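Print this page | E-mail this page

Jundelness Household Guidance
Preparing Drink Bottles for Recycling or Reuse

Residents are asked to prepare plastic drink bottles at home before placing them in the Plastosach collection bag. The steps apply to clear bottles of up to 2 liters.

1. Remove the cap. Work on a clear table or counter and keep a shallow tray beside the bottle. Small caps roll easily and should go directly onto the tray.

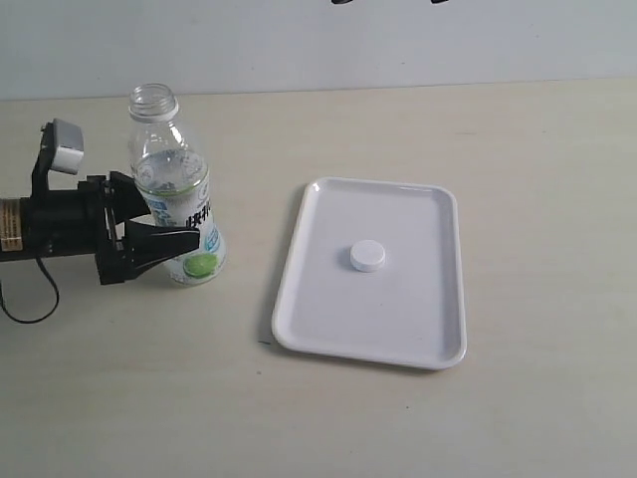
2. Empty and rinse. Pour any remaining drink into the sink, add a little cool water, swirl for 20 seconds and pour it out. Hot water may warp thin plastic.

3. Drain. Stand the bottle upside down in a dish rack for 60 minutes. Bottles that are put away damp may develop an odor. 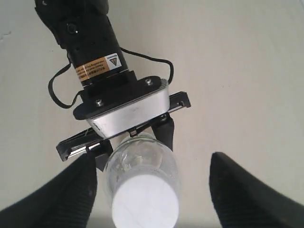 Caps should be washed separately in warm, soapy water and dried with a cloth. Check the inside of each cap, where sugar tends to collect.

4. Decide on the label. Wraparound labels may remain in place for collection in Jundelness and Brimlow. Households in Becerra should remove them. A bottle kept for reuse should hold plain water only. 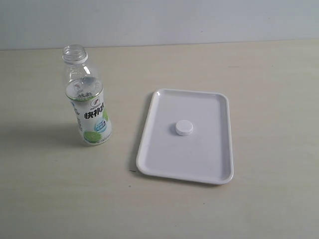 5. Replace the cap. Flatten the dry bottle, screw the cap on firmly and place the bottle in the bag. Bags are accepted until 9 a.m. on collection day.

Page updated 4/7/20

Contact Us | Copyright Jundelness Household Guidance | Back to Top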